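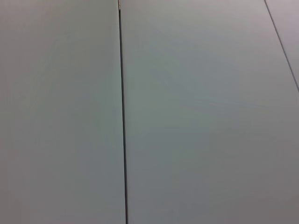
My part of the project was the setup and care of the handling cell, which we call Skenex in this report. The cell has one arm with a gripper, and a small camera near the gripper that looks down on the work area. Before I could teach any positions, I had to choose good reference lines for the camera. The pale gray-green panels are almost the same color everywhere, but the thin dark seams between them are easy to find, also when one corner is darker than the rest. I therefore used the long seam as the main line and the diagonal one only as a control. My supervisor Eskil Rønning had first suggested printed markers, but they came loose when we cleaned.

The weekly care routine was written in June. It has 3 steps: wipe the camera glass, check the screws of the gripper fingers, and run the arm to the home position at 20 percent speed. If the seam is found in the wrong place after this, the camera holder must be tightened and the calibration repeated. One calibration takes roughly 60 minutes, and most of this time is waiting for the program.

The gripper needed more work than I expected. With the closing force at 80 percent, the fingers bent the rim of the first basket from Plamau. With a lower force the basket turned during the lift. We changed the finger pads to a softer type from Åberg and moved the grip point closer to the corner.

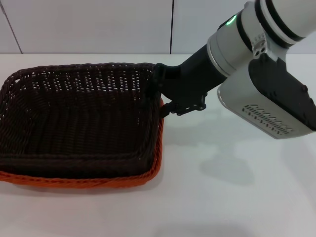 Figure 2. The gripper holding the rim of the empty wicker basket.

The remaining problem is the pivot pins in the finger mechanism. They collect dust and should be cleaned more often than the Ramside lab plan says. I have added this to the maintenance sheet, version 2022-07-02, together with the new grip point.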